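Folding and Storing Clothes: Your Questions

We get a good many letters and emails at Devitz about the humble business of folding, and since the same worries come up again and again (you are in very good company, I promise) we have gathered the most common ones together.

Do I really need a table?
You can fold on a bed, and plenty of us do, but a mattress gives under your hands and the creases wander. A flat surface at hip height is so much kinder to your back as well. Clear it completely before you start and give it a wipe.

My folds always come out crooked. What am I doing wrong?
Very little, I should think! Most people hurry the first step. Spread the garment out, smooth it from the middle towards the edges with flat palms, and only then make your first fold. If a corner flops over on itself, open it out again before you carry on — it will only make a lump later.

How many times should I fold a jumper?
For an ordinary drawer, fold the sleeves in and then fold the body 2 times from the hem upwards. Chunky knits would rather be folded once and laid flat on a shelf.

Should I iron first?
Only if you like ironing. Shallow wrinkles in cotton often ease if you smooth them by hand while the cloth is still a little warm from the airer.

Can I bring clothes I no longer want to your Zokthorpe shop?
Please do, and thank you. We passed on 1,782 pieces last year, and every one arrived in somebody's carrier bag. Folded is lovely, but clean and dry is what matters most.
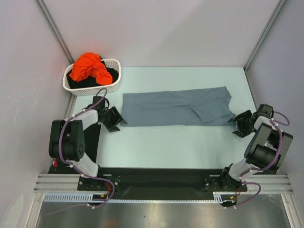
Zokthorpe, April
A blue-grey garment laid out in a long, low strip, with one corner folded over on the diagonal. Lift that flap back, smooth the wrinkles at the upper right, and you have a good place to begin again.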